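Flat sheet

A flat sheet is a rectangular piece of bed linen without elastic, used either over the mattress or between the sleeper and a blanket. It is also called a top sheet. Flat sheets are sold singly or in sets with a fitted sheet and pillowcases.

Materials

Most flat sheets are woven from cotton, polyester or a blend of the two. Linen and bamboo-based fabrics are also common. Thread counts of 200 and up are usual for cotton percale. White is the standard color in hotels and hospitals, where sheets are washed hot and often bleached.

Handling

A large sheet is normally held by an edge and lifted or shaken out before it is spread or folded. Creases from storage show most clearly when the cloth hangs free. 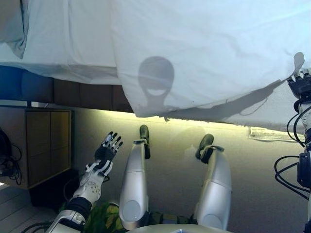

Folding

The usual method brings the top and bottom hems together, then folds the cloth in half again until it fits the shelf. One person can fold a queen sheet on a bed or table. Two people standing at opposite ends do it faster.

Regional makers

In Mavonstead, flat sheets were woven at the Stenora mill, which ran 70 looms at its peak. The Minhas line had a hem 4 inches deep at the head end. The mill was later bought by Zoko, which moved to blended fabrics.

See also: Fitted sheet, Duvet cover, Pillowcase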